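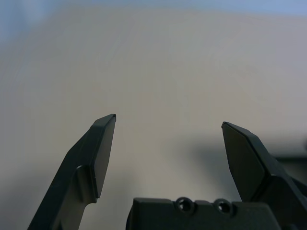 Gripper open, with nothing held in the gap.

How to Quiet a Squeaky Door Hinge

Last updated: November

If you live in an older house, you probably know every squeak in it by heart. Ours was the bedroom door, and for two winters I simply learned to open it very slowly (it still woke the dog). Then one Saturday my neighbor Parveen Sheikh came over for coffee, listened to it groan, and told me to go find a hammer and a nail. The whole job took us 10 minutes, and most of that was me looking for the nail!

You'll want a hammer, a long nail, an old rag, some fine steel wool and a little petroleum jelly. Cooking spray will work for a day or so, but it gets sticky and collects dust, so please save it for the muffins.

1. Close the door. It holds itself up nicely that way while you work on one hinge at a time.

2. Start with the hinge that makes the most noise. Put the tip of the nail under the pin and tap upward, gently, until the head of the pin lifts. If it's been painted over, run a utility knife around the edge first and be patient with it.

3. Pull the pin out and wipe it down. You may find black gunk on it, or rust. Rub the rough spots with the steel wool until the metal feels smooth between your fingers.

4. Wipe inside the hinge barrel too. I twist a corner of the rag into a point and push it through.

5. Coat the pin with a thin layer of petroleum jelly, drop it back in, and tap it down. Swing the door back and forth a dozen times and wipe off whatever squeezes out.

Do the other hinges the same way, always putting one pin back before you take out the next.

Still squeaking? Check the screws. A loose top hinge lets the door sag, and then the metal rubs no matter how much grease you give it. Snug them up by hand, and if one just spins, slip a wooden toothpick and a dab of wood glue into the hole and try again once it's dry.

Related:
Freeing a Window That's Painted Shut
What to Do About a Sticking Drawer
Patching Small Nail Holes
When a Door Won't Latch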